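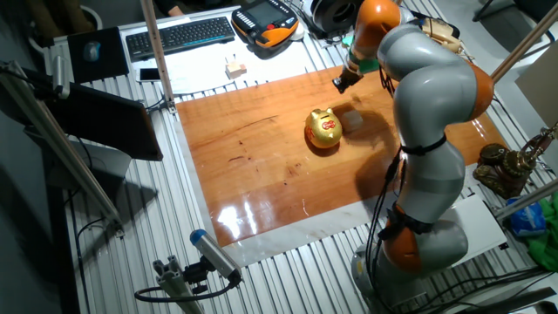 Arm on the gift line - who's keeping their hours?

Forum: Shop Floor Chat > Packing & Dispatch

benchfour
19th November
Right so they've got the arm set up on a table at our place now (Garside, the novelty and giftware side). Orange and grey thing, grips stuff from above. Been trying it on the gold piggy banks, the ones with the round red label. We were told at the April briefing it was "support for packers". Now the rota's out and two of us are down as cell minders, same grade, no extra. Anyone been through this? What did you get in writing?

tapegun_tess
Went through it at Zostel. Get the job description BEFORE you touch the pendant. We didn't. Six months of clearing stops and wiping boards on packer's money.

Mossop
Bit gloomy. I was on hand pack 17 years and my wrists are wrecked. Give me minding any day. Less lifting, and you learn somthing.

tapegun_tess
@Mossop learn what though. How to press reset?

Mossop
Learnt to jog it, teach points, change the gripper pads. Moved up a grade off the back of it. Took a year of nagging mind.

kerbside
What's it going to do with shiny stuff? Ours hated anything glossy, had to fiddle with the lights for weeks. Gold pig on a polished wood board sounds like asking for trouble.

benchfour
@kerbside no idea, not my dept. Engineers have got their keyboard and mouse on the same table so assume they're still fiddling. Board's got proper glare on it from the overheads, I did say.

kerbside
Say it again, in an email. If it goes wrong later it'll be the minder's fault, always is

Imogen Inskip
Rep at Plelolska here. Things to ask for:
Who answers the stops when you're on break
Is the rate still 716 a shift for hand pack if you get pulled off to mind the arm
Training hours paid, and logged
Grade review date, an actual date
We got three of the four. Still arguing about the rate.

benchfour
@Imogen that's dead useful ta. Rate is 397 here on boxed gifts, and yes they still want it with two people off the bench. That's the bit that's got everyone's backs up tbh

packrat_2000
Unpopular but the firm's not a charity. Positon quoted our lot for a cell and the boss said either that or the contract goes. I'd rather mind a robot than sign on.

tapegun_tess
Fine, but then pay the minders. Not exactly a mad request

packrat_2000
never said don't pay them

Mossop
Agree with both of you, horrible feeling

benchfour
Meeting with the manager after dinner tomorrow, taking Imogen's list in. Will post what they say about the grade.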